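Bornar wipe-clean table top: two months with a pale surface

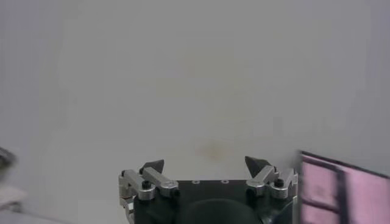

Grerkthorpe, 23 October 2024

I bought the Bornar top in August to replace one with a dark finish that showed every crumb. It cost 91 pounds from Sikder in Trurport, delivered, and went onto the legs I already had. Two of us got it up the stairs without trouble.

The colour is sold as Chalk. It is an off-white that looks grey in the morning and creamier when the lamp is on. The surface is smooth, with no grain or pattern, so paper lies flat on it and you can write on a single sheet.

Plain colours do show marks. Tea comes off with a damp cloth if you get to it the same day. A small orange-brown stain has been harder to shift. Washing-up liquid did nothing and bicarbonate of soda took the edge off it. I have not tried bleach, as the care leaflet says not to. It is faint enough that visitors don't mention it, but I know where it is.

Kavinda Marikar has the same top in his workroom and puts a cutting mat down for anything with a blade. I do the same now. Pencil rubs off with an ordinary eraser.

The edges are square and a little sharp on the forearms if you type for long. I would have liked them rounded. The underside is not drilled, so have a 2 mm bit ready for the pilot holes.

I would buy it again for a desk. For a kitchen table I would choose a darker shade.

Rafsan Mondal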